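To: wendura-sim list
From: Esmaeil Azimi
Subject: Re: [wendura-sim] wrist view horizon, again

On the horizon thing, the person who runs Penrose wrote:

> I've gone through the batch and the room is leaning over in every
> single view I've opened. Walls, window, furniture, the lot. Is the
> scene file broken, or is the arm base mounted on a slope? If it's the
> scene I'd like it fixed before we retrain, as we've got 3,743 episodes
> queued and I don't fancy rendering them twice. Also, can we please
> lose the airship painting? It's the most interesting thing in the
> room and I'm sure the network thinks so too.

Short version: the scene file is fine. I loaded it in the Skellitz viewer with a free camera and the floor came up as flat as a floor should be. What's tilted is us. The camera pose goes through the exporter, the exporter multiplies by the mount rotation, and then Revex, being helpful, multiplies by it a second time. I've known about the second multiplication since February and had filed it under "surely someone else".

Three renders from the same room, for anyone who hasn't had the pleasure:

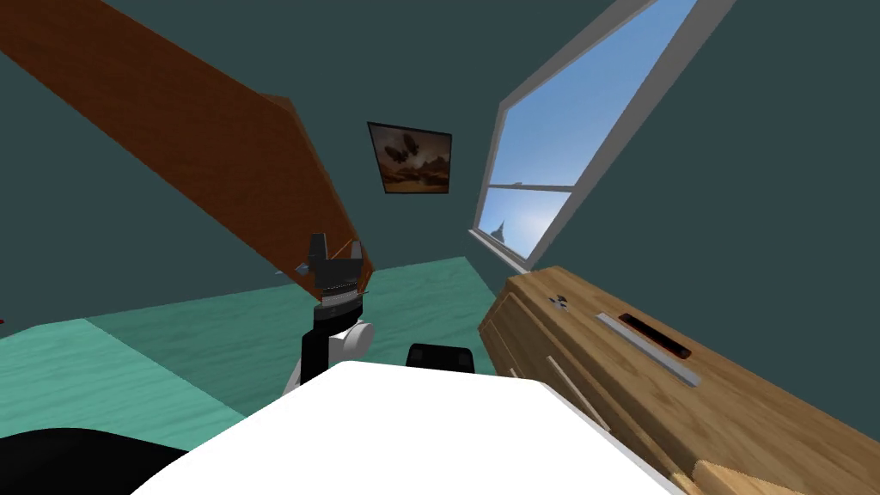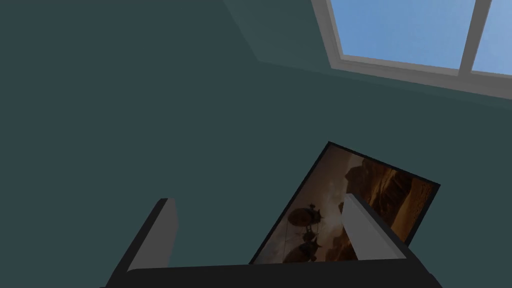
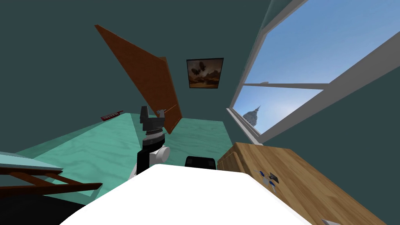

Penrose, top-floor annexe, February

Look at the window and the painting. They lean in all three, so whatever we do to the planner is beside the point until the poses are sorted. I mention this as someone who spent most of a morning on the planner.

What I propose:

1. Take the rotation out of the exporter and leave it in Revex. I'd have preferred the other way round, but there are 12 scripts downstream that assume Revex does it, and I wrote enough of them to know what state they're in.

2. Add a check at load time. Take the gravity vector, push it through the camera transform, compare it with what the mount says it ought to be, and refuse to start if they differ by more than 5 degrees. At present we print a warning. It's the same colour as the other warnings and it scrolls past with them.

3. Don't rotate the existing images after the fact. Somebody will suggest it. You lose the corners, the depth maps don't come along for the ride, and the grasp labels are in camera coordinates, so they'd all be wrong in a new and less obvious way.

As for the painting, I'd like to keep it. In the second render the right finger goes across in front of the artwork, and that's a nasty little segmentation case: pale finger, warm busy background, thin black border close by. The old model would have called half the canyon a gripper. I'd sooner find that out here than on hardware. If it does turn out to be a crutch we can swap textures per episode, and the loader already has a flag for it (random_wall_art, off by default, documented nowhere, sorry).

Separately, the brown board in the first and third. The perception node keeps fitting the table plane to it, presumably on the grounds that it's large and flat. The plane fit needs a prior on height, or at least a passing acquaintance with the idea of a table. Ticket 105 if anyone wants it. I've assigned it to myself twice and taken it off again twice.

Please hold the queue until item 1 is merged. The patch is on the branch called upright, and it's almost all deletions.

Esmaeil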